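padness_dev
October 11, 5:11 pm
Anybody else fighting thin wire in their planner? My policy does great on the cap and then goes totally dumb on the stand under it. Wrist view from today:

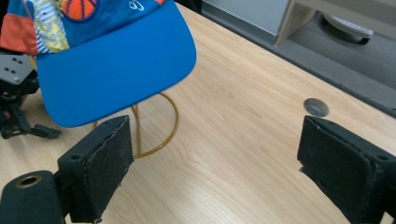

Blue cap on the wire stand, gripper open

I've got 1803 demos in the Tovham set and the depth still smears the ring into the table!! So the planner thinks it can drive right through.

Zoi Manolakis
Drop depth for the ring and segment on color. Yellow on pale wood is easy.

padness_dev
Tried that (hue threshold, nothing fancy) and the mask is way cleaner on views like this one:

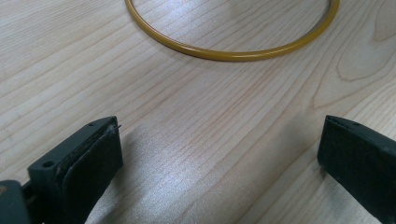 Saskia Hollis: Disagree with Zoi, color will bite you the minute the lights change. I'd fit an ellipse to the edges and track it over 5 views.

padness_dev
Ok but I never get the whole ring in view, the top always gets chopped
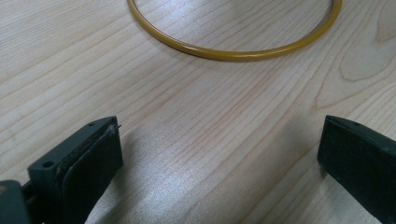 so the fit wobbles like crazy. Might back the start pose off 11 cm and rerun Kovács on it tonight.

Zoi Manolakis
Still say color.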